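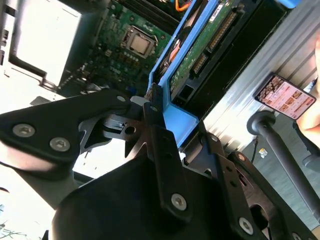

Fumanum Equipment Reuse Workshop
Notebook, October
Entry continues from previous page

Intake, Flevgate desktops

The remainder of the Flevgate desktops arrived at 10 in the morning and were placed on the intake shelving. With this delivery the lot stands at 965 units, in agreement with the transfer form. The form was signed and a copy placed in the lot folder. The pallets were wrapped properly on this occasion. The previous delivery was not, and several front panels were scratched in transit as a result; those units remain in the cosmetic hold and should not be graded until replacement panels are located.

Asset labels on this lot are of two kinds. The older label is a paper sticker with a printed code. The newer label is a foil sticker that carries the same code with a site prefix. Oprea accepts both, but it creates a second record when the prefix is present on one scan and absent on the next. Colleagues working at intake are asked to scan the foil label wherever one exists and to enter the prefix by hand where only the paper label remains. Duplicate records found today were merged. The merge keeps the earlier timestamp and discards the note field from the later record, so any note of value must be copied over first. One note on a bulging capacitor was lost in this way and was reconstructed from memory.

Storage media

The written procedure requires that all storage devices be erased and verified before a machine leaves the workshop, and that any device which fails verification be sent to Steltik for destruction. The procedure was written when nearly all intake held a single spinning disk. Many of the present machines hold a small solid state drive for the operating system and a larger spinning disk for files, and the worksheet has only one line for a serial number. Staff have been writing the second serial number in the margin. This is legible on paper but is not carried into Oprea, and the certificate printed for the donor therefore lists one device when two were erased.

Until the worksheet is revised, the following applies. Use one worksheet for each storage device, and write the asset code of the parent machine at the top of every sheet. Staple the sheets together. In Oprea, enter the second device as a component of the parent record and leave its location blank. Certificates already issued for this lot will be withdrawn and printed again.

Overwrite times on the spinning disks vary more than expected. Disks of the same model and capacity, started together, finished hours apart. The slow ones were moved to a different port and were still slow, so the port is not the cause. Their health reports show a rising count of reallocated sectors. The procedure does not treat this as a failure if verification passes. My recommendation is that such disks be retired in any case. A disk that passes verification and then fails in a classroom in the spring will cost more in staff time than it was worth, and the receiving schools do not have spare stock.

The secure erase command was refused on a number of the solid state drives. The drives reported a frozen security state. Putting the machine to sleep and waking it cleared the state on most of them. On the others, the drive had to be moved to the bench dock and erased there. The dock firmware was updated at midday and the bench log was restarted afterward; entries before the update are in the earlier log file and should not be deleted.

One drive was found to be encrypted with an unknown key. It was erased and verified in the ordinary way. No attempt was made to read it. Colleagues are reminded that the workshop does not recover data on request, including requests from the donor office, and that any such request is to be passed to the front desk in writing.

Memory and clock batteries

Memory testing was run overnight on the units in the first rack. Failures were few and were confined to modules of mixed origin, where an earlier repair had paired unlike parts. Where a matched pair could be made up from spares, this was done and the test repeated. Where it could not, the odd module was removed and the machine graded with the smaller amount. The grade sheet should show what is installed at the time of grading, even where an upgrade is planned.

Clock batteries are to be replaced throughout the lot. The decision was made after 13 machines in a row lost their date overnight on the shelf. The cells come in strips, and the opened strip is to be kept in the labeled tin and away from loose screws. Spent cells go in the lidded container under the sink. Please tape both faces before putting them in. After replacement, the firmware date must be set and the firmware defaults loaded, in that order, and the machine restarted once before the cover is fitted. Loading defaults on these boards switches the storage controller mode, and a machine that was imaged under the former mode will not start. This cost most of an afternoon before the pattern was recognized.

Dust and thermal work

The condition of the lot inside is fair. Machines from the upper floors at Flevgate are clean. Machines from the loading area carry a gray felt of dust and paper fiber at the front intake and in the fins of the processor cooler, and some had clearly been standing on carpet. Blowing out is to be done in the extraction booth only, with the fan blades held still. The booth filter was changed in the morning and had darkened visibly by closing. A box of spare filters has been requested.

Thermal paste was renewed on the units that reached their temperature limit during the load test. The old paste had dried to a crust and in places had left bare metal in contact with bare metal. After cleaning and fresh paste, the units tested so far complete the load test without slowing. Units that passed the first time have been left alone. There was some discussion of renewing paste on every machine for the sake of consistency. The time is not available, and removing a sound cooler carries its own risk to the clips, which are brittle on this model. Broken clips have been put in the small parts drawer so that a replacement can be matched by size.

Fan noise remains a matter of judgment. The grading guide says "acceptable in a quiet room," and two people listening to the same machine today gave it different grades. A recorded reference would help. For now, a doubtful fan should be swapped if a spare is within reach and noted if one is not.

Power supplies

Four power supplies were rejected. Three gave no output on the standby line. The fourth powered the machine but produced a smell of hot varnish under load and was unplugged at once. All have been tagged and moved to the Steltik cage. They are not to be opened. The tester itself gave an unsteady reading on the twelve volt line until its lead was reseated, and the results taken before that point have been struck through on the sheet and the units returned to the queue.

Steltik collection

Steltik has confirmed a collection before the end of the month. The collection note must list storage devices by serial number and all other scrap by weight. The floor scale reads heavy when it stands on the joint between the mats; it has been moved against the wall and zeroed. Mixed cable is accepted again, provided that the plugs are left on.

Outstanding

Revise the storage worksheet to give a line for each device.
Reprint the affected certificates and mark the old ones void.
Ask the Oprea help desk whether the merge can be made to keep both notes.
Locate front panels for the cosmetic hold.
Order thermal paste, booth filters and clock cells on one requisition.
Add the controller mode warning to the imaging sheet, above the first step.

Second memory rack left running at close. Results to be read in the morning before the bench power is cycled.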